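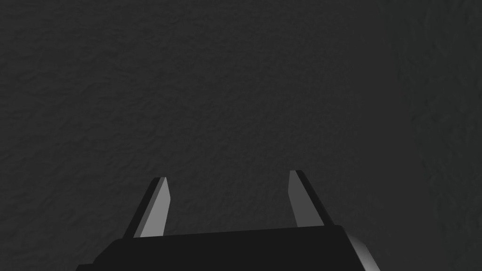

Image: Tharushi Kumarasinghe

Dark stucco on Somboon Court: what owners need to know

Repainting of the outside walls at Somboon Court starts in September. Owners voted in August to move from cream to charcoal gray, 165 in favor, and the contract has gone to Brodside.

Dark colors take in more heat than light ones, and stucco moves a little as it warms and cools. Small cracks that were easy to miss under the cream paint can show up as pale lines once the wall is gray. Brodside will fill these before the first coat goes on. If you know of a crack near your windows or balcony, send the unit number and a short note to Tassanee Srithong at the office by 10 September 2023.

Please move plants, chairs and grills at least 6 feet from the wall before the crew reaches your side of the building. Hoses and wall hooks should come down too. Anything fixed to the wall with screws will be painted around, and the old color will show if you take it off later.

Each side needs two coats. Keep windows shut while spraying is going on and for 30 minutes after. Cars in the east row should use the overflow lot on those days.

The repair fund will cover the extra crack filling, which came in at $3,372. There is no added charge to owners. Touch-up paint will be kept at the office, so bring a small jar with a lid if you want some.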